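Flush Volume Is the Wrong Number to Regulate

Water codes for houses are written around a single figure, the volume of one flush. The figure is easy to print on a label and easy to check in a laboratory. It is a poor guide to how much water a toilet uses over a year, and I think the code in Skovudcombe should stop leaning on it.

A toilet uses water in two ways. The first is the flush, a fixed quantity released on demand. The second is leakage past the flapper, which is small per minute and never stops. A worn flapper does not seat evenly on the valve, the tank level drops, and the fill valve opens to restore it. In a quiet house this can be heard as a short hiss every so often. In most houses it is not heard at all.

I kept a meter on the supply line of my own upstairs toilet for 12 months. For the first 9 the readings followed use closely. Then the flapper began to fail, and in one month the line passed almost 700 gallons more than the flushes could explain. The toilet met the current code on the day it was installed and would have met it on the worst day of that month, for the simple reason that the code does not test for age.

The usual reply is that leakage is a maintenance matter and belongs to the owner. I accept this in part. An owner can put dye in the tank, wait, and look for color in the bowl. But the parts are sold with no stated service life. The Rasteo flapper I removed carried no rating for chlorine exposure, and the Clerkix unit that replaced it carries none either. An owner cannot plan maintenance on a part when the maker does not say how long it should last.
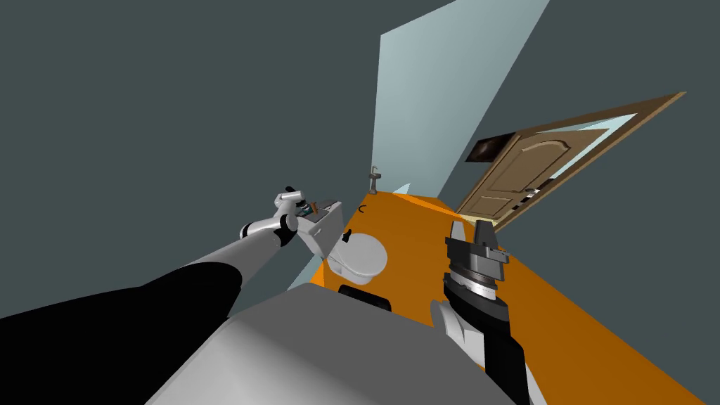 A better rule would have two parts. It would set a limit on leakage after accelerated aging in treated water, and it would require the rated life to be molded into the flapper where it can be read with the lid off. The flush limit could stay where it is. Tightening it further saves a little water per use and tends to cause double flushing in houses with long, flat drain runs, which cancels the saving.

Cost is the objection I take most seriously. An aging test occupies a bench for weeks, and small makers would feel it. A shared test for parts with the same compound and seat size would reduce the burden, and most flappers on the shelf fall into a few such groups.

The local draft now runs to 11 pages, and leakage appears in one sentence of the appendix. It should be moved to the body of the code and given a number.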